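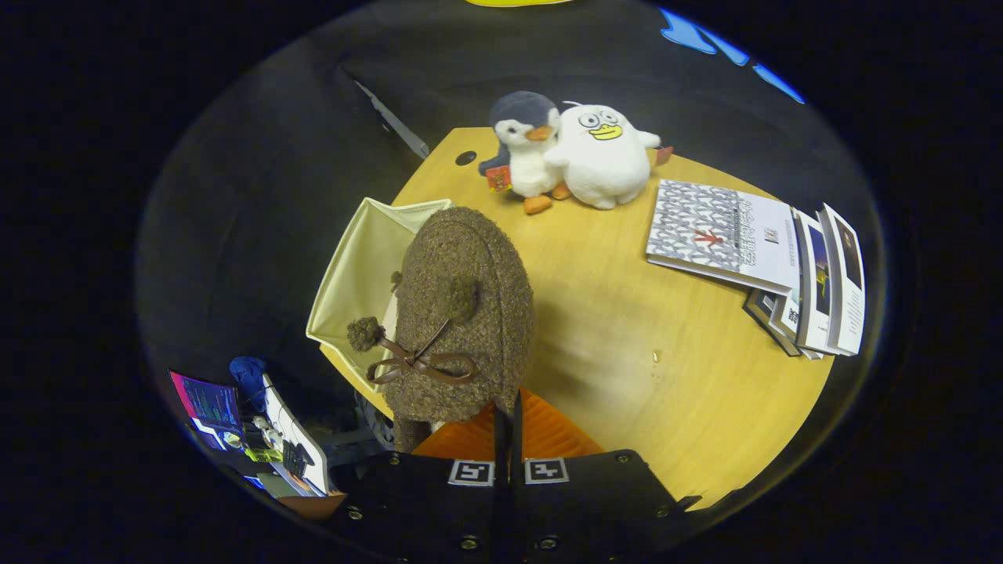 Collision report import: third vehicle missing from rear-end shunts

Ticket status: Resolved, awaiting customer sign-off
Product: Lindgren incident records, import module
Customer: Plellham road safety desk
Raised by: Fumiko Sugawara
Assigned to: Kerstin Schwerdtfeger
Opened: May 27, 2026
Priority: 2

Problem as reported

Police collision reports come in overnight from the Drakeritz feed. Where a report covers three or more vehicles, the record created in Lindgren shows only the first two. The narrative text is complete and names every vehicle. The vehicle table and the diagram are not.

Noticed on a report of a van running into a stationary car at traffic lights, with that car pushed into the one in front. The front car has no entry. Its driver was injured and is listed under Casualties with the vehicle field blank.

Steps to reproduce

1. Open Import, then Manual file.
2. Load any Drakeritz report with three vehicles.
3. Leave the matching rule on Default and press Run.
4. Open the new record and go to the Vehicles tab.

Expected: three rows. Result: two rows, no warning on screen.

Log extract

import start, source=drakeritz, records=197
vehicle block 1 read ok
vehicle block 2 read ok
vehicle block 3 skipped, reason=duplicate_impact
import end, status=success, warnings=0

Work notes

Schwerdtfeger: Reproduced on the test server with the customer's file. The skip comes from the duplicate check. It compares time of impact and location, and drops a block if both match one already read. In a shunt, the second and third vehicles share the same impact entry, so the third is treated as a repeat.

Schwerdtfeger: Please confirm whether the matching rule was changed at your end. Default should also compare registration number.

Sugawara: Not changed by us. The settings page says Default, last edited by "system". We did move to the Greltex address lookup at the start of the month, if that matters.

Schwerdtfeger: It does. The Greltex connector installs its own copy of the Default rule, and that copy leaves out the registration number. The address lookup itself is fine and can stay on.

Schwerdtfeger: Registration comparison put back on test. Full batch of 197 reports run again. 44 records gained at least one vehicle. 6 reports failed with "registration empty" – these are vehicles that left before police arrived. Added a fallback to the vehicle sequence number for those, and all 6 then loaded.

Sugawara: Checked a sample against the paper copies and the vehicles agree. Two casualties still have a blank vehicle field.

Schwerdtfeger: Casualty links are built in a separate job that runs every 30 minutes. Please look again after the next run.

Sugawara: Both filled in now.

Fix applied

Matching rule corrected on live. Affected records re-imported with manual edits kept. Where a user had typed in the missing vehicle by hand, the record is marked Review and has not been merged.

Outstanding

– Customer to work through the Review list.
– Skipped blocks should raise a warning in the import summary. Change request logged for the July release.
– Connector installer to stop overwriting the Default rule. Passed to Greltex support, no reply yet.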